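Mirkura Rooms: Frequently Asked Questions about Rubbish and Tidying

Last updated May 28, 2023

We receive the same questions from many guests and monthly tenants, so we put the answers together on one page. It concerns the furnished rooms in both houses, Wuvumer and Minetti.

Do I have to clean the room before I leave?

No, the full cleaning is included in your price. We only ask that the rubbish is in the bin and not on the floor. Our cleaners start with the vacuum cleaner, and a bottle or a paper cup must be picked up by hand first.

Where is the bin?

Every room has one small round bin. You may move it where you like, also into the middle of the room while you are tidying. Please do not take it to the kitchen, as the kitchen has its own.

Which bag goes in it?

A black one. Fold the top of the bag over the rim and let it hang down on the outside. It does not look very elegant, but the bag stays in place when you throw in something heavy. Spare bags are in the cupboard in the corridor.

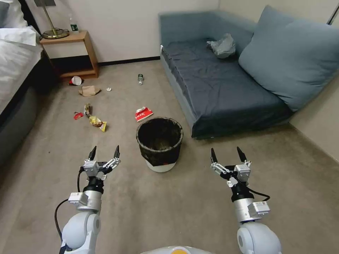 If there are no bags left in the cupboard, write to us and we bring more. Supermarket carrier bags are often too narrow for the rim and slide inside.

What can I put in the room bin?

Snack wrappers, crisp packets, used paper cups, tissues and small scraps of paper. Food leftovers should go to the kitchen bin the same evening, especially in July, when the rooms are warm.

And plastic bottles?

Empty them in the sink, put the cap back on and bring them to the yellow container in the yard. If you have only one small bottle and you leave early in the morning, you can put it in the room bin and we will sort it.

Are paper cups paper?

Unfortunately they do not count as paper with our waste company, Shboul. Most of them have a thin layer of plastic inside. They go with the general rubbish. A brown paper bag is paper if it is clean. With grease on it, it is general rubbish too.

In which order should I tidy the floor?

As you wish, of course. Our cleaners take the bigger things first, so cups, bags and cartons, and then the wrappers. The little pieces come last. Look also near the nightstand and along the sofa, where things are easily forgotten.

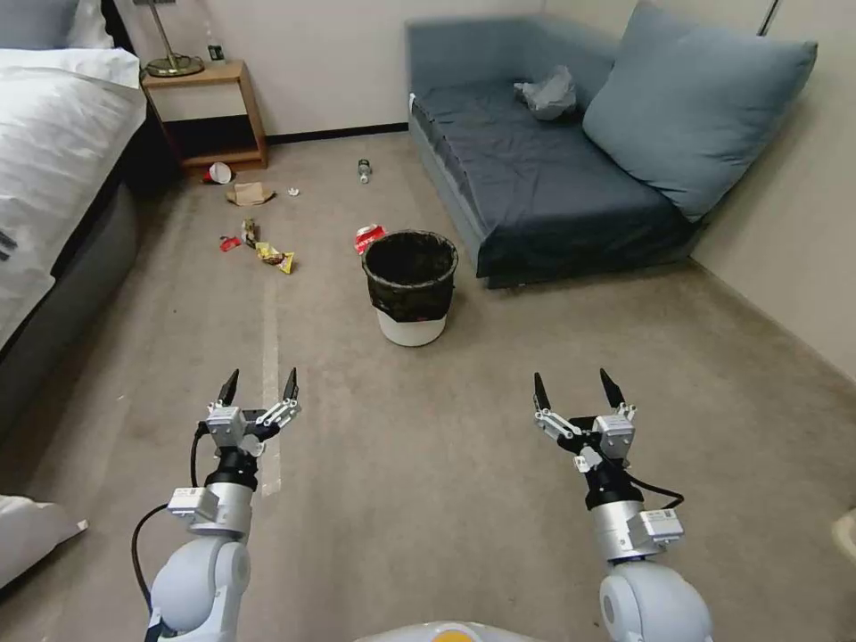
Press the air out of crisp packets and flatten the cartons before you throw them away. The bin is small and it fills up quickly with air.

How often is the bin emptied?

In the monthly rooms our cleaners come 2 times a week. Between the visits you can tie the bag yourself and bring it down to the yard at any hour before ten in the evening.

I spilled a drink on the carpet. What should I do?

Press a dry cloth on it and do not rub. Then tell us the same day, please. A fresh stain is normally no problem and costs nothing. For an old stain which needs the carpet company we charge 30 euros.

Can I have a second bin?

Yes, ask by e-mail and we will put one in your room on the next cleaning day. There is no charge for it.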